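Six weeks with a hired robot arm

I've had a few messages asking how I'm getting on with the Muvex, mostly from people who read my post about the bread machine and have decided I'm the sort of person who will buy anything with a plug on it. Well, I didn't buy this one. I'm hiring it, which is a thing you can do now, and I thought I'd better write it all up while I still remember which bits annoyed me.

The arm itself is made by Muvex, but you don't deal with Muvex. You deal with Cultilik, who rent it out as a home kit by the month, and they send you the arm, the two-fingered gripper, a power supply the size of a loaf, more cable than I would have liked and a printed booklet. You also get the Hendus software, and that's what you use to teach it things. I had been looking at the smaller Savchuk kit, which you build yourself from a box of parts, and I'd got as far as clearing the dining table for it. Then I remembered how long the garden bench took me, and went for the one that comes in one piece.

It arrived in March, in a crate that took two of us to get up the front step. The booklet says to allow 30 minutes for setting up. I made a pot of tea first and another one during, and it was dark by the time I'd finished, but I will say in their favour that nothing was missing and every bolt was the size the booklet said it would be. My own mistake was putting the base too near the sink end of the worktop, so I had to undo the lot and move it along. If you're thinking of getting one, do measure your worktop before you choose your spot, and remember that the arm has to swing out behind itself as well as in front. I hadn't thought about that at all. The first time it went back to its resting position it gave the curtain a good shove.

Teaching it is the nice part. You take hold of the arm and walk it through the job with your own hands, pressing a button when you want it to close the gripper and again when you want it to let go, and Hendus remembers the lot. After you've shown it a few times from slightly different starting places it has a go by itself. There's something very likeable about watching it set off on its own for the first time, a bit slow, a bit careful, like someone carrying a full cup across a good carpet! I found myself saying "go on, go on" to it out loud, and I'm not sorry.

Now, the software. Hendus is good when it's good. The screens are clear and the writing is big enough to read without my glasses, and there's a lovely simple page where all your saved jobs are lined up with their names. (Mine are called things like "plate 2 proper" and "plate 2 proper NEW", so I may need to have a tidy.) But it does like an update. It had 6 of them in the first month, and after one of those it lost the resting position and I had to teach it again from scratch. Cultilik's helpline were kind about it and rang back the same afternoon, which these days I count as a small miracle, although the answer was to switch everything off and on again, and I'd done that before I rang.

The gripper is where I've spent most of my time, and it's what I most wanted to tell you about. Hard things with straight sides it took to quickly. A small box, a block of wood, a tin of mustard powder, all fine after an evening's practice. Soft things are another matter altogether. There's a setting for how firmly the fingers close, which goes from 1 to 100, and for a long time I had it far too low because I was afraid of squashing things. It would get hold of something, lift it an inch and then let it slide out as if it had changed its mind. I've now settled on 82 for anything stuffed, and I've written that on a bit of card and stuck it inside the cupboard door - the software does save the number, but I've told you what the updates are like.
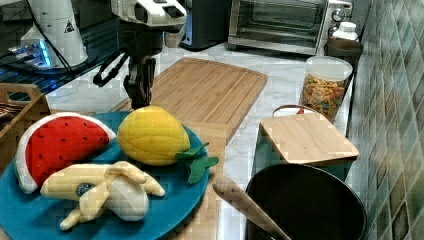 Soft shapes, then, are what I've been practising with, and I've come to think they're the fairest test you could give a gripper like this one. A block of wood looks much the same to it from any side, but something with a bit of give in it folds away just as the fingers meet. The yellow fruit is a good one to begin on, as it's a plain oval and the fingertips can come down over the top of it, though I do keep an eye on those two green leaves. The banana, with its peel flaps spread open, is a much harder thing to plan for, and I've had long talks with myself about whether to aim for the middle or go for a flap. The middle, I think. I've also learnt to bring the arm in high and let it pause above the plate before it goes down, and that one change did more for me than anything in the booklet.

What else? The noise is less than I expected, more of a hum than a whirr, and you can have the radio on over it quite happily. The cables are a nuisance. Cultilik do supply clips for them, but the clips are stiff and I broke a fingernail on the second one and left the rest in the bag. And the hire isn't cheap. I won't put the price here as they seem to change it, but it comes to about the same as a decent meal out for two every week, and I have been eating at home a good deal.

Would I keep it? I've asked for another month, so I suppose that's your answer for now. It won't do the washing up and I never thought it would, but I've enjoyed my evenings with it more than I've enjoyed any gadget in years. I'd still like to try the Savchuk one day, if somebody else would build it for me. In the meantime I want to get it stacking beakers, and if any of you have got a Muvex to do that without knocking over the bottom one, please leave me a comment and tell me what speed you had it on.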